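Elluvgate to Open Annual Pass Lounge and Extend Early Entry in January

Zaser, the operator of the Elluvgate family park near Hosov, has announced a revised annual pass program for the coming season. The new terms take effect in January and apply to all passes bought or renewed from that month on. Passes already in use will keep their current terms until they expire.

The main change concerns early entry. Pass holders will be admitted at 9 a.m. on every operating day, one hour before the general opening. Until now, early entry was offered only during school vacations and on selected holidays. During the first hour, guests will have access to the Main Court, the carousel and the Toma river ride. The remaining rides and the puppet theater will open at 10 a.m. as before.

The park will also open a lounge for pass holders on the upper floor of the old ticket hall. The room has 70 seats, a coffee counter and a quiet corner for families with infants. Admission is included with every pass level, and each holder may bring one guest. Reservations will not be taken. When the room is full, guests will be asked to wait downstairs, where screens will show parade times and current lines at the rides.

"Our pass holders come early, they come in the rain, and many of them know the park better than we do," said Natália Jelínek, director of guest programs at Zaser. "They asked us for a place to sit down between the morning rides and the afternoon parade. We looked at several buildings and chose the one closest to the gate."

Requests for a lounge were among the most frequent comments in last season's pass holder survey, which drew 4000 responses. Other common requests included a wider choice of meals for children, more shade along the parade route and a later closing time in the fall. Zaser said that two new shade sails will be in place on the parade route before summer. The fall closing time is under review, and no decision has been made.

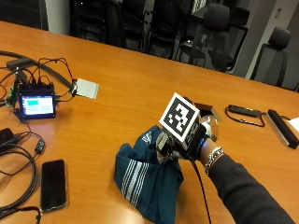
A white cube with a black-and-white marker, held in a gloved hand at a conference table.

The standard individual pass will cost $110 for the season. Children under four will continue to enter free of charge and do not need a pass. The family pass, valid for two adults and up to three children living at the same address, will remain on sale at the gate and online. Parking is included with the family pass and may be added to an individual pass for a separate fee.

A limited number of dates will be excluded from the program. The park has set 13 such dates for the season, most of them during the summer lantern evenings, when a separate ticket is required for all guests. Pass holders will be able to buy lantern evening tickets one week before general sales begin. The full list of excluded dates will be posted at the gate and printed on the back of the season map.

Several existing benefits will be withdrawn. The printed quarterly newsletter will end with the winter issue and will be replaced by a monthly email. The free souvenir cup, given out with each renewal in past years, will no longer be offered. Discounts in the park's shops will stay the same, but will not apply to collector pins or to items made for the lantern evenings.

Pass holders who now receive the newsletter by mail should confirm an email address at the guest services desk or through their online account. Those who prefer not to receive email may pick up a printed sheet of monthly dates at the Main Court information booth.

The Hosov shuttle will adjust its schedule to match the earlier opening. The first bus will leave the train station at 8:30 a.m. and stop at the park's east gate. Evening service is unchanged, with the last bus leaving the park 30 minutes after closing. Guests with strollers or wheelchairs should board at the front door.

Renewals may be made in person at guest services during park hours or online at any time. Guests whose passes expire before January may renew under either the current or the new terms – the choice must be made at the time of payment and cannot be changed later. Photo cards remain valid and do not need to be replaced unless damaged. Questions about group and school passes should be directed to the Zaser group sales office in Hosov.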